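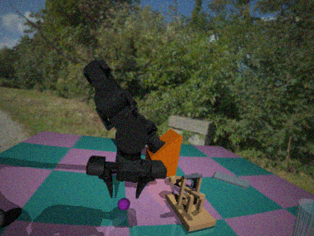
Wogan Puzzle Library: Frequently Asked Questions

We get a lot of mail about how the library works, and we love it! Most of what people ask is answered on this page. If yours isn't, write to us through the contact form and Mali will get back to you.

GETTING STARTED

What is the Wogan Puzzle Library?

A lending library for jigsaw puzzles. You borrow a puzzle, you do the puzzle, you bring it back and pick another one. The catalog now stands at 2,828 titles, from chunky nine-piece farm animals up to a 5,000-piece map of the night sky that takes over a dining table for a month (and is worth every evening of it).

Who can join?

Anybody with a mailing address in the county. Kids under 12 borrow on a parent's or guardian's card. If you're only here for the summer, ask for a seasonal card at the desk. It works the same way and runs until the end of September.

What does it cost?

A household card is $10 a year. That covers everyone living at your address, and there are no per-puzzle fees on top. If the ten dollars is a problem, tick the box on the form that says "fee waived" and leave it at that. We won't ask you anything.

Where are you and when are you open?

Lower level of the Junitz Building, around the side, down the ramp. The door is blue and sticks a little when it rains, so give it a push. Current opening times are on the home page and on the door.

BORROWING

How many puzzles can I take home?

Three at a time. You can mix sizes any way you like, with one exception: only one puzzle over 2,000 pieces per household. There are just a few of those on the shelf and the waiting lists get long, especially once the weather turns.

How long can I keep them?

Four weeks for anything up to 1,000 pieces, eight weeks for anything bigger. You can renew once by phone or online if nobody else has a hold on it. Please don't rush a big one to meet the date! Call us and we'll work something out.

Do you have puzzles for people with low vision or shaky hands?

Yes, and this is one of our favorite shelves. The large-piece collection is just inside the door on the left. It has grown-up pictures (harbors, quilts, a gorgeous one of a bakery window) in 35, 63 and 100 pieces, with pieces big enough to grip easily. We also lend felt-lined trays with a raised edge. Branwen Rees built up this collection almost single-handed and will happily talk you through it.

What do the colored dots on the boxes mean?

Green means the puzzle was counted and complete when it last came back. Yellow means one piece is missing, and the lid has a note saying where in the picture the gap is. Red means two or more missing. Red-dot boxes are free to take home and keep, and they go fast with people who make collages or school projects.

Can I reserve one that's checked out?

Sure. Place a hold from the catalog page, or ask at the desk. We keep it for 10 days once it comes in, then it goes to the next person on the list.

LOST PIECES, DOGS AND OTHER EMERGENCIES

I've lost a piece. Am I in trouble?

No! Pieces go missing all the time. Check the vacuum bag, pant cuffs, the underside of the rug and the box lid. After that, return the puzzle with a slip saying which piece is gone and we'll change the dot to yellow. No charge.

My dog chewed a piece. Should I bring it back?

Yes please, if there's anything left to bring back. Wyn Jarman makes replacement pieces and even a badly chewed one gives him the outline. He presses a mold from the neighboring pieces, casts the new one in paper pulp, and paints it to match. His work is so good that we've had borrowers return a finished puzzle without spotting which piece was his. He keeps a small display of before-and-afters by the desk, and it's well worth a look while you're in.

I found a piece at home that belongs to a puzzle I returned ages ago.

Wonderful, send it in! Put it in an envelope with the title of the puzzle if you remember it. If you don't, send it anyway. We have a tray of orphans and several regulars who enjoy nothing more than matching them up.

Do I have to count the pieces before I return a puzzle?

You don't have to. We count on return. What really helps is bagging the pieces before they go back in the box, with the bag closed, and the box banded. Spare bags and bands are in the basket by the drop slot.

DONATING

Do you take used puzzles?

We do, all year, with a big push in April when people are cleaning out closets. Boxes should be dry and free of mildew, and the picture should be there. A puzzle without its picture can still find a home on our Mystery Shelf, which has a devoted following.

Are there any you can't take?

Foam floor puzzles, 3D buildings, and anything that's been glued. We're also full up on the lighthouse series that everyone got a few years back. We love those lighthouses. We have so many lighthouses.

EVENTS

What is the Long Table?

Our monthly get-together, and if you've never come, come! We set out four or five puzzles in progress, put the kettle on, and people sit wherever a picture catches their eye. It starts at 6:30 p.m. You can stay for ten minutes or the whole evening. Elis and Sioned Wynne usually start off the hard one at the far end, and they're very glad of company once they hit the sky.

Is there a speed contest?

Once a year, in the fall. Teams of two, a sealed 500-piece puzzle for each team, and the same picture for everybody. We announce the picture's theme a week ahead but nothing more. Entry is free for cardholders. The Junior Heat uses 100 pieces and is far louder.

Can my school or workplace borrow puzzles in bulk?

Yes, ask for a group card. It allows up to fifteen puzzles for a term or a season. The middle school keeps one going on a table outside the office, and the kids have finished an impressive number between classes.

Can I suggest a puzzle for you to buy?

Please do. There's a notebook on the desk and a form online. Mali Bowen goes through both every couple of months and puts in the order. Recent requests that made it to the shelf include two moth charts, a subway map and a very difficult plate of spaghetti.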